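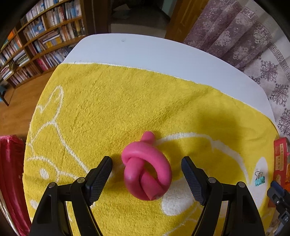
The cost of the hand tools was the smallest of our worries, Vija Kairys remarked when the first draft of the equipment plan was circulated, and a budget that stopped at the tools would run dry before the first season of recording was over. Her comment led to the plan being redrafted, and the present section follows the order of the redrafted version: hand-held units first, then wearing parts, task materials, storage and staff time.

4. Planning and purchase of equipment

4.1 Scope of the plan

The plan covers the equipment needed to record handling tasks with hand-held grippers in furnished rooms. It does not cover the fixed arms at the Plilmont laboratory, which were bought under an earlier grant and are maintained under a separate contract. Where an item is shared between the two programmes, such as the charging cabinet, the whole cost has been entered under the programme that asked for it first. This rule is crude, but it was accepted by both groups and avoided a long discussion about shares.

Sites were to be recorded in turn. The plan allowed for 10 of them, of which the Cevville rooms were the first to be fitted out, in September. Buvness followed once the spare units had been delivered.

4.2 Hand-held units

Quotations were sought for 14 hand-held grippers of a single pattern. Two suppliers replied. The lower offer was for units with closed metal jaws, and was set aside at the comparison stage on grounds of weight. The Kahraman unit was dearer by the piece but came with drawings for the moulded parts, so that a cracked arm could be replaced in house.

Figure 2 shows the kind of work for which the units were chosen. A tube of soft foam, tied in a knot, lies on a terry-cloth towel between the open jaws of the gripper. Tasks of this kind make particular demands on a tool. The object gives way when it is pressed, its shape changes with each attempt, and the cloth beneath it can be picked up by mistake. The jaws must open wide enough to pass on either side of the bundle, and the pads must hold a soft surface without the operator having to squeeze hard. A unit that performs well on boxes and cups may therefore be a poor purchase for foam and cloth, and the comparison of offers should include at least one soft object handled by the people who will do the recording.

The order was placed in a single lot. A staged order was considered, with half the units to be bought after a trial period, but the supplier would not hold the price. In the view of the authors a staged order would still be preferable where the funding rules permit it. Several of the units spent the first months in their cartons, and a fault found in the early ones had to be put right in all of them.

4.3 Wearing parts

The first draft of the plan contained no line for wearing parts. In the redrafted version these form the second largest item after the units themselves. The finger pads are the main concern. Their rubber faces carry a fine diamond texture, and grip on smooth objects depends on it. Pads used chiefly on towelling and foam wore slowly; those used on kitchen items had to be changed far more often. Over the period of the plan, more than 131 pads were drawn from stock, and the original allowance had to be raised once.

Screws were bought by the box and were never short. Moulded arms were printed as needed, and the cost of the material was charged to the workshop account. Future plans would do well to enter this material as a separate line. Its absence made the repairs look cheaper than they were.

Sosina Workneh proposed that pads be replaced at fixed intervals, whatever their state. The proposal was tried at Buvness and dropped after one round, when it was found that many of the pads taken off were still fit for use. Inspection at the start of each session was adopted in its place. The time needed for inspection is small, but it has to be paid for, and it appears in the staff line described in Section 4.5.

4.4 Task materials

Task materials were bought locally and in small quantities. They include foam tubes, towels in strong colours, and small office items such as binder clips. The unit prices are low and the items are easily found, and for this reason the purchasing office first asked that they be treated as petty cash. The request was declined by the project. Petty cash claims are settled item by item, and the clerical work would have cost more than the goods.

A standing order with one local shop was agreed instead, with a monthly ceiling. The arrangement had one drawback. The shop did not always stock the same foam, and a change in thickness alters the task. Where results from different sites are to be compared, the full supply of any soft material should be bought at the outset and divided among the sites, even if some of it is left over.

Furniture was not bought. Tables, shelves and curtains were used as found in each room, and no allowance was made for replacing them. A small sum for cleaning was entered for each site.

4.5 Storage and staff time

The units were kept in padded cases when not in use, and the cases were entered in the plan at the supplier's list price. The cost of moving them between sites had been left out. At Cevville the cases could be left in a locked cupboard, but elsewhere they were carried back to Plilmont at the end of each day, and the travel time came out of the hours set aside for recording. A local store, or a rented locker, would have paid for itself within the first season.

Staff time was divided into recording, inspection and repair, and checking of the recorded files. The last of these was underestimated. It was assumed that files would be checked on the afternoon of the session, by the operator. In practice the checking was done by whoever was in the office on the following morning, and the hours were charged to general duties. The figures for this line should be read with that in mind.

A reserve was held against price changes and was spent in full on pads and on the second order of cases. Unspent sums under travel could not be moved across without the consent of the funder, and an application for this was still open when the accounts for the period were closed.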